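Project Report: A Pair of Hand-Held Grippers
Jae-in Yeom
Handed in July 15, 2019

What I wanted to make

My project started out as a robot arm. I had a whole sketchbook of robot arm! Then Dae-han Bang, who was my project partner for the electronics half, priced out the motors and we both got quiet for a bit. So we went with the part I liked best anyway, the gripper, and made it something you carry around and squeeze with your own hand. You pick things up with it, a camera records what the fingers are doing, and later on the recordings can be used to teach an arm the same moves (somebody else's arm, for now).

We called the first one Plokance and the second one Gradden. The names come from a list of made-up planets I wrote in middle school and I'm not taking questions on that.

Where we worked

Most of the cutting, gluing and swearing was done at Brarnomby, the shared workshop two bus stops from my apartment. Members get a bench and a drawer. The 3D printers are booked in 90 minute slots, which is fine for a bracket and terrible for a housing. My housing took one overnight run and I had to sign a sheet promising I'd come back in the morning to clear the bed. The rest I did at my kitchen table, mainly sanding, and I'm still finding dust in the toaster.

The fingers

My first fingers were two flat printed plates with rubber glued on. They could hold a sponge. They could not hold a mug, a marker or an orange, and the orange rolled under the fridge in January and I'm pretty sure part of it is still there. Flat plates only touch a round thing along one thin line, so anything I lifted would pivot and swing out.

The second set bends. Each finger has two walls joined by thin ribs, and when you push on the middle the tip curls in toward you. I printed those in a soft filament and ruined a lot of it, since the soft stuff strings like melted cheese if the nozzle is even slightly too hot. Dropping the speed to 30 fixed most of that. Dae-han thought I should have started there, and he did mention it more than once. 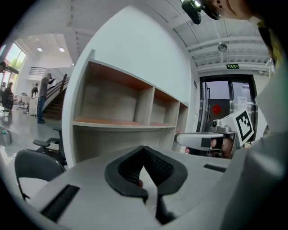 Padding ate up more of my time than any other part. I tried bike tube, shelf liner, the palm of a gardening glove, and a piece of wetsuit that smelled like a wetsuit. What I care about is having some texture on the inside, where the object sits, and something smooth on the outside so it doesn't snag on a sleeve or a shelf edge. You get both on the black pad, with the mesh-like surface on the inner side and the rounded rims folding in toward the point. The wide V shape matters too. A bottle neck wants to settle down into it, and I can be pretty sloppy with my aim and still come away with the bottle.

The camera and the marker

Dae-han did this half, so I'll explain it the way he explained it to me. The camera looks out over the fingers with a very wide lens, and straight lines near the edges come out bent like a banana. You have to correct for that before you measure anything. He printed a checkerboard, taped it to a cutting board and took pictures of it from every angle he could think of. His first try used a checkerboard on plain paper that had curled up overnight, and the numbers came out so strange that we spent an evening blaming the lens.

The square markers are for working out where a gripper is and how it's tilted. Ours are black blocks on white with a good fat white border. I trimmed the border off one batch because I thought it looked neater (it did!) and the software stopped finding them completely. Matte paper works better than glossy under ceiling lights, too.

Testing

We kept 745 clips in the end, all of them short: pick something up, move it over, put it down. I had been aiming for 2000, which I wrote in my proposal with a lot of confidence and no idea how tired a wrist gets. Light objects went well. Heavy ones made the fingers twist sideways, and thin flat things like a playing card were hopeless unless one corner was already sticking up.

Things I'd change

The trigger is too stiff, and my index finger has opinions about it. I'd move the grip farther back so the weight of the camera isn't all out in front, and I'd use screws where I used glue, because taking Gradden apart to swap one finger meant cracking the bracket and printing another. Dae-han wants to add a little light that shows when it's recording. We lost a whole afternoon of clips to not having one, so he'll probably get his way. The bracket files are in the Woo folder on the class drive, and the one with "final" in its name is the old one, so please print the one next to it.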